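The Old Tower Gets a Stay of Execution

Print this post | E-mail to a friend
7 comments | 5 shares

My desktop has been threatening to retire since July. It would boot, think about it, make a noise like a hair dryer in a sock, and shut itself off before I'd finished my coffee. A new one, specced the way I'd want it, came to $1,135, and that number made me suddenly very handy.

So Saturday I cleared off the dining table and took the side panel off. I bought this thing used from Kai-wen Leung when he moved out of the Hayes Street place, and I don't believe he ever opened it. Neither did I, so I can't be smug. The dust had formed a sort of felt. I could have made slippers.

It took 32 minutes to get the cooler off, most of them spent looking for the right screwdriver, which was in the drawer with the takeout menus.

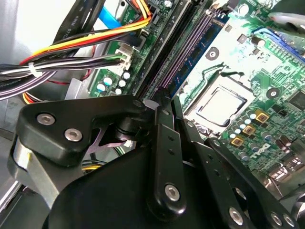

My theory was old thermal paste, mainly because that's the only theory I have. I also wanted to add memory while I was in there, having put it off for years on the grounds that it might be hard. The stick with the blue edge sits in the slot nearest the processor, so any new one has to go in beside it, and I'd like those power cables out of my way before I try. They came in a tangle and I expect they'll go back as one. New paste is on order.

Print | E-mail | Share (5)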